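Notes from the Skyrme lab visit, June

Typing this up on the train before I forget it all. Got to Drorkport just after nine, wrong entrance first, then a long walk back past the loading bays. Gwion Phillips met us at the desk. Badges, sign the book, no coffee until after the talk (a mistake in my view).

The talk was Nia Bellis on the new result. Short version: they teach an arm to do table tasks without ever driving the arm. People walk around with a hand-held gripper, camera on it, do the job themselves, and the policy learns from what the camera saw plus where the gripper went. Nothing new in that, plenty of groups do it. What Skyrme has been chasing is the part before the grasp. The approach. Their project name for it is Flultari, no idea why, I asked and got a shrug.

The claim. Most people trim their demos. You cut the dull bit at the front where the gripper is just hanging over the table, keep the grab and the lift, train on that. Smaller files, faster training. Bellis's team did the same for a year. Then they put it back and the arm got better at finding things it had missed. She thinks the trimmed policy never learns what "nothing here yet" looks like, so it closes on a shadow or a knot in the wood and then carries on as if it had the part.

Test was 200 demos, same 200 both ways, trimmed and untrimmed. Then 33 trials each on the arm. She showed the failure clips for the trimmed one and they are painful to watch. Arm comes down, shuts on air, goes off to the tray very confidently, opens over the tray. Repeat. The untrimmed one hovers, slides over a bit, hovers again, then goes. Slower. Somebody behind me asked how much slower and she said enough that a factory would complain. Good answer I thought. I missed the exact success rates, slide went by too fast, Gwion said he would send them.

After that the lab itself. Smaller than I expected. Six of us in a room meant for maybe half that. Two benches, one for collecting and one for the arm. You get five minutes' training with the gripper and then you're on your own. I had a go. It's lighter than it looks but your wrist knows about it after a while, and there's a trick to the trigger, squeeze late and slow. I squeezed early every time. They said early squeezers are usefull too, which was kind.

Gwion went through raw footage with us on the big screen, no edits, just letting it run. Mostly tabletop. This is the stuff that used to get cut.

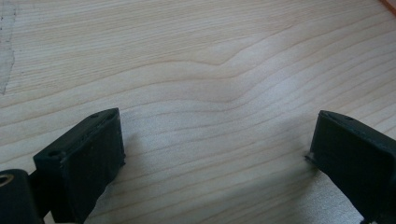

He stops the playback a lot and asks the room what the gripper should do next. Fine game for the first few. Then you see the problem, from one still you really can't tell if the person is on the way in or on the way out, and the policy only gets a short window of frames so it has the same trouble. They tried a longer window. Training got heavy and the gain was small, so it's back to the short one for now.

Lighting came up too. Glare and shadows on the table top, they don't fix them on purpose. Perley, the older setup downstairs, had matte black cloth over everything and the policies fell apart the minute you took the cloth off. Didn't get to see Perley, door was locked.

Questions I didn't get to ask:
Does it hold up with a different person doing all the demos?
How much empty time is too much? There must be a point where it just learns to hover forever.
Any plan to put the data out? Bellis said "soon" to someone else, make of that what you will.

Lunch was sandwiches, the egg ones went first. Left at 2, train was late. Worth the trip if you work on grasping at all, ask for the raw footage session becuase it isn't on the normal tour. Will add the numbers when Gwion's email comes.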